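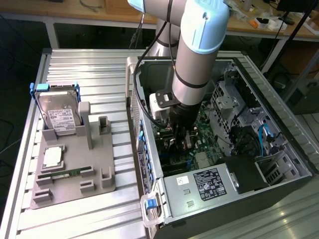

Dulce Galindo had been promised a raise if the arm learned to put a hard drive in a computer, and a different job if it learned to do it well. Both promises came from Soledad Orozco, who ran the refurbishing floor at Clandurex and saw no conflict between them. By the end of September the arm could find the computer. It could reach down through the open side of the case and hold its black fingers over the motherboard, in the neighborhood of the memory slots, with the air of a surgeon who has washed his hands and is waiting to be told which patient. The drive stood in its gray tray with a blue rail on each side, the processor sat in its little square, the memory lay in its long slot, and the arm hung over the green board and thought.

"What's it doing?" said Soledad.

"Planning," said Dulce.

"It was planning when I went to lunch."

"That was a different plan."

The arm was a Lallus, bought on the strength of a video in which it folded a fitted sheet. Soledad had watched the video several times at her desk with the door closed. She had not, she said later, expected anyone at Clandurex to need a sheet folded, but she figured that anything that could manage the elastic corners could manage an office computer. Dulce had asked how long the sheet took in real time. The salesman said the video had been edited for clarity.

Clandurex took in old desktops from school districts and insurance offices, cleaned them, gave them new insides where the old ones were tired, and sold them to other school districts and insurance offices. Dulce could do a whole machine in 4 minutes if the screws were the kind she liked. There were 1,000 machines in the order from Cuautle, every one of them supposed to be the same model, and this was the order that was going to pay for the arm.

The arm began to move. It went down a very small distance and stopped.

"It felt something," Dulce said.

"Is that good?"

"It's supposed to feel something. I don't know if it was supposed to feel that."

A line of text came up on the screen. It said the grasp had been completed with a confidence of 62 percent. The fingers were holding air, and holding it gently.

"Sixty-two," said Soledad. "I've hired people on less."

Dulce wrote down the try in her notebook, which was the part of the job she had come to enjoy. Lallus wanted a log, and Lallus had sent a form for it, but the form offered only Success, Partial Success and Operator Error, and Dulce felt this left out a lot of what went on. Her own entries were longer. "Picked up memory, put it back, picked it up again, seemed unsure about the whole business." "Took drive to computer. Computer not where it was yesterday (I bumped the table)." "Very nice approach. Wrong object." She was on try 322, and her handwriting had improved.

She had explained the trouble to Soledad more than once. A person who pushes a memory stick into a slot pushes until it clicks, and then stops, and if it doesn't click she says a word and looks to see what's in the way. It is usually a cable. The arm could push. It could stop, too, and often did. What it could not tell was a click from a crack, and Lallus had an update coming for that.

"When?" said Soledad.

"They said soon. They said it in the email where they asked how we were enjoying the product."

Soledad's brother-in-law had one of those vacuums that goes around the floor on its own. It was a Tritar, and he had bought it so that he would never have to vacuum again, and now before he ran it he went through the house picking up socks, phone chargers and the fringe of the good rug, which he tucked under with a ruler. He was very happy with it. His floors had never been cleaner and he had never spent so much time down on them. Soledad told this story to visitors as a story about her brother-in-law. She told it less after the arm came.

In the afternoon Dulce turned the drive slightly in its slot, wiped the contacts on the memory, and ran it again. She also tucked one cable behind another inside the case, as she always did before a run, and which she had stopped writing down somewhere in the hundreds.

The arm went over to the tray. It took hold of the drive by the metal, a little lower than she would have, and lifted it straight up. It carried the drive across to the computer as if there were soup in it. Soledad came out of her office and stood with her coffee. Over the bay it paused, tilted, came back level, and then lowered the drive between the walls until the rails met the guides, and pushed, and there was a click.

The two of them stood there.

"Well, look at that," said Soledad. "How long was it?"

"Eleven minutes."

"And it can do that again?"

"It can do it again with this computer," said Dulce. "If I don't bump the table."

Soledad considered the pallets by the loading door, where the rest of the Cuautle order stood in plastic wrap up to the height of a man. She drank some of the coffee. Then she set the cup down on the bench, found a screwdriver, and pulled the nearest machine toward her by its handle.

"Leave it running," she said. "People from the county are coming through at three."

So Dulce started it over, took a computer of her own to the far end of the bench, and popped the side off. The screws were the kind she liked. Behind her the arm went back to the tray, reached for where the drive used to be, and reported a confidence of 62 percent.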